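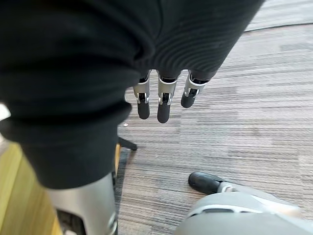
Maite Soler wrote on 10/01/2025:
I have the same trouble with the fingers on mine. They close well enough on a block or a tin, but anything soft and they either slip off or squeeze until the controller trips. I've tried lowering the current limit and it only moves the problem about. Does yours do this on both hands? And are you still running the forearm cables outside the sleeve, or did you find a way to get them under? Mine catch every time the elbow bends.

Hello Maite,

Both hands, yes, but the left was worse. I spent most of the holidays on it, so I'll put down what I changed and you can take whatever fits your build.

First the current limit. I had one value for the whole hand, as in the Fletunar notes that went round the list in August. That doesn't suit soft things. The fingers don't arrive together, so the first one to touch pushes the object away before the others have got there. I now close in two stages. Stage one is slow, with the limit set low, and each finger stops by itself when it meets something. Stage two starts only when at least two of them have stopped, and raises the limit a little at a time. The wait between stages is 600 ms. I tried 80 ms to begin with and it was far too short, as the slowest finger was still travelling.

The settings are in Mona's config file under hand_close. Please don't copy my numbers straight over if you have the older Rallovix drivers. They read the limit in different units and you could cook a motor. Check with one finger first, with the others unplugged.

The second thing was the tendon tension. Two of the lines on the left hand had gone slack enough that the tip moved late. I had been blaming the software for that for weeks. With the power off, push each tip gently with your own finger and compare it with its neighbour. If one has more play, sort that out before you touch any settings. 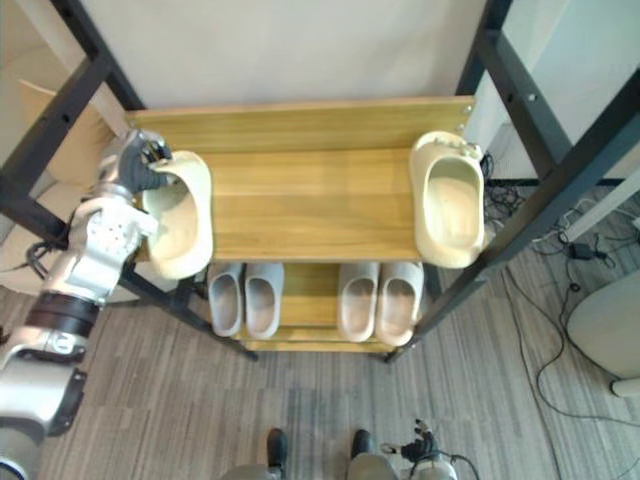
For testing I've given up on foam blocks and gone over to footwear. Slippers are cheap, they give a bit when squeezed, and there is only one sensible place to hold them. The job is to pick one up from the rack and put it back down with the other. I use the beige clogs on the top shelf and leave the grey ones underneath alone for now, as reaching in under the upper shelf is a different problem. The left hand takes the clog by the rim, near the back, with the fingers curled over the edge. Going for the sides was my first idea and I would not bother with it. The rim gives the fingers something to hook on, and a small error in the wrist angle matters much less.

One fault I haven't found. After a long session the log shows error 748 from the left wrist, always on the way back to rest and never during a grip. Resetting the board clears it. Anouk Lambrechts thinks it is the connector working loose as the forearm turns, and she may be right - I've ordered a locking one from Cuypers and will fit it when it comes.

As for your sleeve question, I put the cables under, but with a loop of slack at the elbow, tied above the joint and again below it and left free in between. A knitted sleeve is better than a woven one for this. Cut it longer than you think you need, and roll up what's left over.

Could you send me your log from a grip that trips the controller? The raw one, please, before any filtering. I'd like to see whether one finger spikes first or they all go together.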